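The Nandel willow lantern kit, tried out before the Nondstead parade

By Hawi Sisay
October 16, 2021

Anyone who has stood on Skovance Hill in January, stamping their feet and waiting for the lanterns to come round the corner by the library, will know why I get soppy about the Nondstead parade. It is my favourite night of the year, better than the switch-on (don't tell the mayor) and better than the summer fete, even the one with the donkeys. Last time the stewards clicked 1,027 people through the gate at the bottom, and I think most of them were holding something that glowed.

My own lanterns have never been much good. I have made them from coat hangers, from garden canes and once, in a low moment, from a lampshade. So when the craft shop on Mill Street began stocking the Nandel willow lantern kit I bought one with my own money, took it home and cleared an evening for it. Then I went back and bought two more, which I suppose gives away what I thought of it. 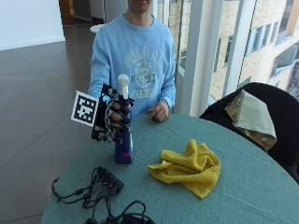 The kit comes in a long, flat box, and inside you get a bundle of willow sticks, a roll of masking tape, a packet of wet-strength tissue, a pot of glue powder, a loop of wire for hanging and a little battery light. There is a carrying pole as well, in two halves that push together. The instructions are on one folded sheet and they are mostly drawings, with a few words of English here and there where the drawings ran out of puff.

You are told to soak the sticks for an hour. Please soak them for longer. I gave mine the hour and two of them snapped as I bent them round for the base, and there are only 11 in the bundle, with no spares. The second lantern had its willow left in the bath overnight with a towel on top to keep it under, and those sticks bent like liquorice. I've since heard that Zdeňka Bartoš, who ran the school workshops for years, used to put hers in the rain butt the day before, so there you are.

Once the willow behaves, the frame is a pleasure. You make a square, stand four uprights in it, pull them together at the top and tape every joint. The tape is good sticky stuff and there is plenty of it — I had enough left to mend the box. I made the plain pyramid first, then got above myself and tried the star, and the star took me until bedtime.
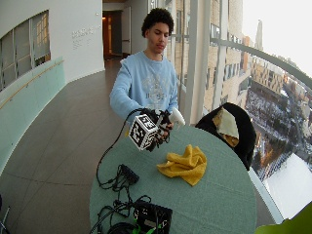 Covering it

Now for the messy part! The glue powder wants to be mixed thin, thinner than you'd think, about like single cream, and sponged over the tissue on both sides. Lay the first sheet flat on a tray or it will wrap itself round your arm. It looks dreadful when it's wet, all grey and baggy, and I was ready to write something quite cross. By breakfast it had pulled itself tight as a drum and I could tap it with a fingernail.

You can press leaves or coloured tissue between the layers, and I would, as the plain white is a little bit stark on its own. My niece did hers with beech leaves from the park and it was much admired by the postman.

Light and pole

The light is the weak spot. It runs on 3 button cells, which are supplied, and it is bright enough in a dark kitchen, but I walked it down to the river and back under the street lamps and it rather disappeared. The switch is tiny too, and you'd want to turn it on before you put your gloves on. I swapped mine for a string of cheap battery fairy lights bundled up in a jam jar, and it was twice the lantern.

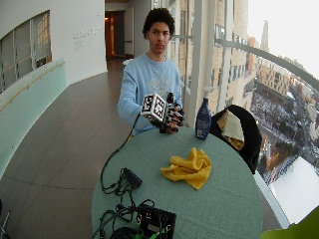
The pole I have no complaints about. It is light enough for a seven-year-old to carry up the hill and the join didn't wobble, though I put a turn of tape round it all the same. If it's blowy, hold the lantern by its hanging wire as well, or it will swing into the person in front, and they won't thank you for it.

I also tried the Kolář paper globe kit, which costs a bit less and needs no soaking at all. It was done in 43 minutes including a cup of tea, and for very small children or a last-minute panic it is probably the one to get. It's thin stuff, though, and one good shower would finish it. My Nandel pyramid was left out on the back step in drizzle by mistake and came in damp but in one piece.

Would I buy the Nandel again? Well, I have. I'd like a couple of spare sticks and a proper light, and I'd like somebody to change that hour to a night on the instruction sheet. But the frame is strong, the tissue is lovely, and it will fold into the loft for next year if you're careful on the ladder. Four stars out of five from me.

Comments

Marsh_Lane_Mum: We did the star too and gave up and called it a hedgehog. Won a prize!

Peter: Does the pole come apart again afterwards? Ours seems stuck fast.

Hawi Sisay: Mine did with a good twist, Peter, once I'd peeled the tape off. Try it with rubber gloves on for the grip.

oldskovance: Rain butt tip is spot on. Mind the slugs.

Contact us | Copyright Nondstead Notes | Back to top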